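Forums > Bench Robotics > Good Practice > Rules for two-arm cloth tasks

Rules for two-arm cloth tasks (draft, please argue)

wuro_bench
October 28, 2018

Hi all, I've been writing house rules for the sock hanging task and I'd like some eyes on them before they go on the wall. We've been borrowing the Grundix checklist since July and it's fine for boxes, but it says nothing useful about cloth or about two arms reaching for the same clip rail.
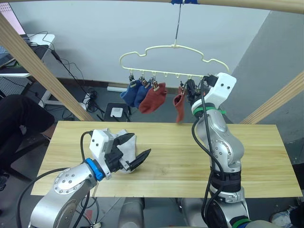

My main worry is who gets to be near the hanger and when. The Grundix sheet lets both arms into the shared space as long as speed is capped, and I don't love that with a hanger on one thin suspension point. One bump and every sock is swinging. So my draft goes like this:

1. One arm at the hanger at a time. The other can pick from the table but stays below the rail.
2. Cap tip speed at 100 mm/s within reach of a clip. Anywhere else over the table, 350 is fine.
3. Look at the fingers between sessions and clean off any lint. Yes, every session!
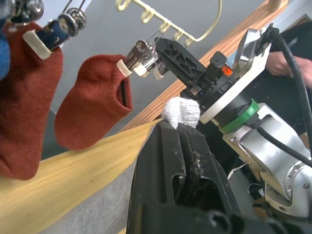

4. Hands stay out until both arms are parked and the operator says "parked" out loud.
5. A dropped sock is left where it lands until the run is stopped. No grabbing, even if it's right there.

Tear it apart, please.

Nørgaard_fan
Mostly good, but I think 2 is way too slow. We tried something like that at our place and people got bored and started cutting corners, so I'd say 200 and train your operators better. Also 3 should name a tool. "Clean off" means somebody picks at it with a fingernail while the arm is powered.

pui-shan yau
Disagree on speed. 100 is fine near clips, those little springs grab the cuff when you don't expect it and you want time to back out. Agree on the brush though, and power off first. I'd put that in the rule itself, people skip footnotes (I do).

wuro_bench
OK, a soft brush and power off are going into 3. Keeping 100 for now. What about rule 1, does anybody run it differently? I keep going back and forth on whether "stays below the rail" is clear enough, or if I should make it "stays at table height."
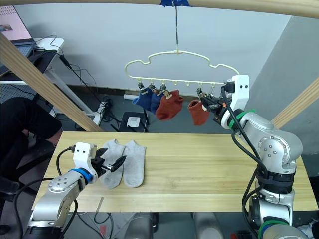

Table height is easier to check from the operator's seat, I guess, but it'll be annoying when the second arm has to shake out a bunched-up sock before handing it over.

Wudthorpe3077
Shaking out is exactly when I'd want it low!! Go with table height and write one exception for handovers. And please, please add something about cables. Loops on the wrist should be checked at full reach, both sides, before the first run of the day. We snagged one on a clip and lost a whole afternoon.

Nørgaard_fan
+1 cables. Still think 100 is silly.

pui-shan yau
You could make the speed depend on the operator. New people get 100, signed-off people get 200. Then you both win, kind of.

wuro_bench
Hmm, two limits means two things to forget. But I'll try it on paper and see how ugly it looks. Cables are now rule 6, and 1 says table height except for handovers. New draft in this thread once I've typed it up.

Wudthorpe3077
Print it big. Ours is in tiny type and I've never seen anyone read it.

We use cookies to remember your login and settings. By continuing to browse you accept this.

Contact us | Forum rules | Back to top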